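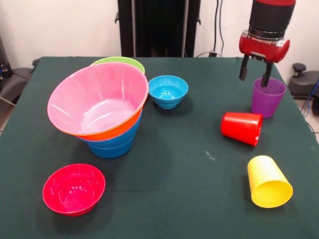 7/25/19. The Hasport reading room opened at the usual hour and the second week of the damp survey was resumed in the lower store. Readings were taken along the north wall before the public were admitted, and again after closing. The figure at the foot of the stairs has risen since May and is now the highest in the building. Until the gutter is repaired, the shelves nearest that wall are to be kept clear, and drips are to be caught in whatever is to hand. Plastic bowls of the ordinary kitchen sort, such as the pink and the orange ones on the green cloth, are quite suitable for this and are easily emptied. Metal trays should not be used, as two of them have already marked the floor.

The Mutiso deposit was checked against its list during the morning. It consists of 26 boxes, of which six contain bound ledgers and the remainder loose letters and receipts. Thirteen boxes have been moved upstairs. The ledgers will follow once the long trolley has been returned by Dradus, to whom it was lent in May for their own removal. A second letter has been sent on the subject.

One ledger has a soft spine and a smell of mould on the inner boards. It has been wrapped in plain paper and set apart in the small office, with the window open and the door shut. It is not to be issued.

The quotation from Voltutus for the gutter arrived by the second post. It covers the lead work and the downpipe but says nothing of the scaffold -- an omission which was also made last year, and which proved costly. They have been asked to put the full sum in writing before any date is agreed.

Attendance was poor, the heat being severe. The blinds on the south side were lowered at noon and the reading room was tolerable until three. Two requests for maps were met and one was held over, the sheet being away for repair.

Rain is forecast for tomorrow evening. The lower store is to be inspected last thing, and the key returned to the hook inside the office door.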